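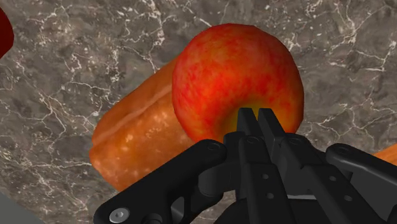

Maçã vermelha e pão sobre a bancada de mármore cinzento.

Início Quem somos Cursos Horários Contactos

Quem somos

A Breltelard é uma escola de cozinha para adultos que chegaram à idade adulta sem saber cozinhar. Não formamos chefes. Se o seu sonho é pousar três ervilhas num prato com uma pinça, há escolas excelentes para isso e teremos todo o gosto em indicar-lhe a porta. Aqui ensinamos a fazer sopa, arroz, pão, um assado que se aguente de pé e uma sobremesa com fruta, por esta ordem e sem pressa.

A escola abriu num mês de dezembro, altura que todos os contabilistas consultados desaconselharam. A fundadora, Niamh Ó Riain, tinha vindo de Cork para passar um inverno e descobriu que os colegas de escritório almoçavam bolachas de água e sal diante do computador. Começou por dar aulas na cozinha de casa, a quatro pessoas de cada vez, até o vizinho de baixo perguntar, com muita educação, se aquilo ia ser para sempre. Mudámo-nos para a antiga loja de ferragens Risier, que ainda hoje cheira um pouco a parafusos quando chove.

Temos agora 30 lugares por trimestre e uma lista de espera que cresce sempre em janeiro e encolhe misteriosamente em fevereiro. Já passaram por cá uns 250 alunos. A maioria continua a cozinhar. Os restantes, pelo menos, mandam postais.

Como ensinamos

Cada aula dura uma manhã ou um serão e acaba à mesa. Come-se o que se fez, incluindo o que correu mal, regra que melhora a atenção de toda a gente a partir da segunda semana. As receitas são entregues só no fim. Durante a aula pedimos que se prove, se cheire e se pergunte, e que o telemóvel fique no bengaleiro, onde costuma portar-se melhor do que o dono.

O curso de pão é o mais procurado e o que provoca mais drama. A massa-mãe da casa chama-se Lim, tem mau feitio e já foi de férias com três alunos diferentes. Quem termina o curso leva um frasco dela para casa e assina um papel em que promete alimentá-la. O papel não tem qualquer valor legal, mas impressiona.

O curso de fruta é mais calmo: compotas, tartes, maçãs assadas e a eterna discussão sobre se a canela é um tempero ou uma desculpa. A Niamh tem opinião formada e partilha-a sem que lho peçam.

O que compramos

Fruta e legumes vêm do mercado, comprados por quem dá a aula nesse dia, o que explica a semana em que só houve nabos. A farinha é da moagem Nolell, em sacos que chegam às sete da manhã e que ninguém quer carregar. Não aceitamos patrocínios de panelas. Já nos ofereceram, e as panelas eram más.

Preços e visitas

Uma aula avulsa custa 50 euros, com ingredientes, avental emprestado e jantar ou almoço incluídos. O avental é mesmo emprestado; pedimos aos antigos alunos que consultem as gavetas. Quem quiser espreitar antes de se inscrever pode aparecer ao fim da tarde e tocar à campainha duas vezes. À primeira, estamos habitualmente com as mãos na massa.

Artigos recentes
Sopa de nabo, terceira tentativa
O que fazer com pão de anteontem
Cuidados a ter com a Lim durante as férias
Inscrições para o curso de fruta
Aventais: um apelo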